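In Defense of the Mismatched Saucer

My friend Remedios Quintana owns a full Kobori tea service, eight of everything, and I have never once seen her drink from it. She uses a chipped mug and sets it straight down on the counter. I think she's doing it wrong, and I've told her so over the phone more than once.

A cup should have a plate under it. Any plate!
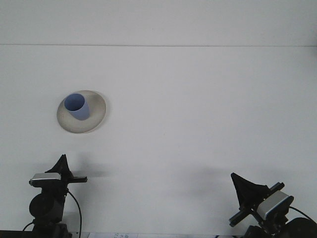
Blue cup, cream plate, and no attempt at a match.

People hear "saucer" and picture lace and somebody's great-aunt – or a museum case labeled 1815. I blame the sets. Once you've paid for a set you start worrying about breaking it, and up it goes to the high shelf with the gravy boat.
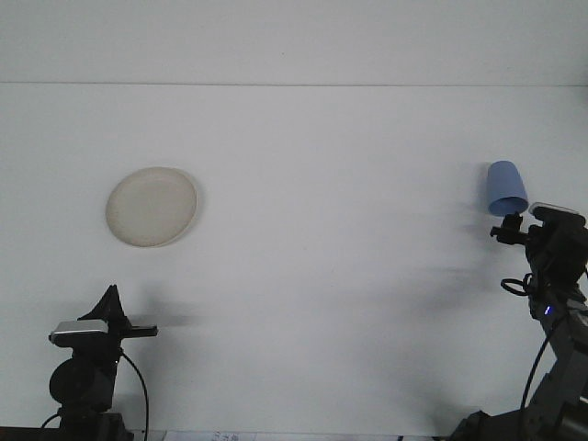 My own rule is that the plate only has to be wider than the cup. It catches the drip, it holds the cookie, and it gives you somewhere to put the spoon (mine used to go on the mail).
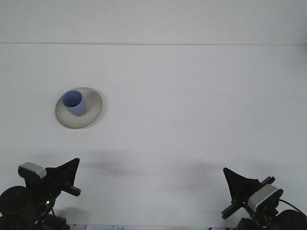 Ashraf Abou Zeid, who lives across the hall from me, thinks this is just extra dishes. Fine, it's one more thing to rinse. I'll take that over scrubbing rings off the table on a Sunday.

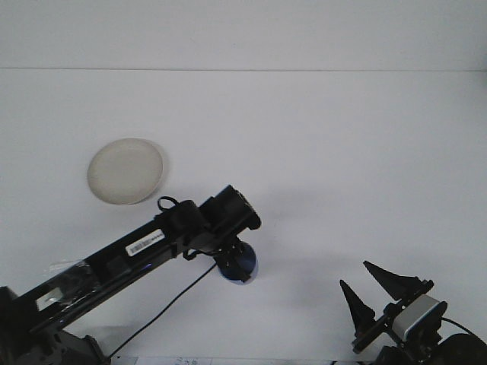 And a saucer still earns its keep once you've had your coffee. I leave mine out all day for tea bags, keys, half a lemon. A shallow cream plate with a bit of a raised rim, sitting empty on a white table, looks perfectly at home to me. Remedios says it looks like I forgot to clean up. She's coming over in April, and she's getting a saucer.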